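A wet Sunday at Noltemance

I had been meaning to go to the open day at Noltemance for a few years and this time I did. It is the vineyard on the slope between Stotlow and Pludgate, the one you can see from the bus if you sit on the left. The tour cost 15 pounds and started at eleven, in the rain.

They have 2,884 vines, mostly Bacchus, with some Pinot Noir at the top where it drains better. The frost in spring took a lot of the buds on the lower rows. Last year they filled 2,000 bottles and they expect fewer this time. I asked if they would buy in grapes to make up the difference and the answer was no, they would rather sell out early.

Most of the talk was about pruning, which I liked. I have one vine on the back fence and I have been leaving far too much wood on it. Two canes and a spur, they said, and take the rest off in winter. I wrote that on the back of the ticket.

The tasting was in the old dairy. We had four wines:

The Bacchus, which smelled of nettles and was very sharp. Good with the cheese, less good without it.
A rosé, pale and a bit thin.
The still Pinot Noir, which I didn't expect to like and bought a bottle of.
A sparkling one from three years back. Too expensive for me, but it was the best of the day.

The cheese came from a farm on the Pludgate side and ran out before the second group got there, so book the morning if you go. Parking is on grass and two cars had to be pushed. The bus stops at the bottom of the lane, and it's a steep ten-minute walk up.

I opened the Pinot on the Tuesday with sausages. It was better after an hour in the jug than straight from the bottle.

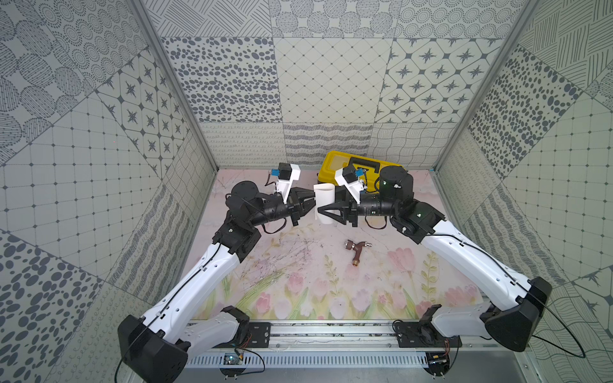 Marty

Next open day is in July, and they said the cellar would be included. I have put my name down for the morning group.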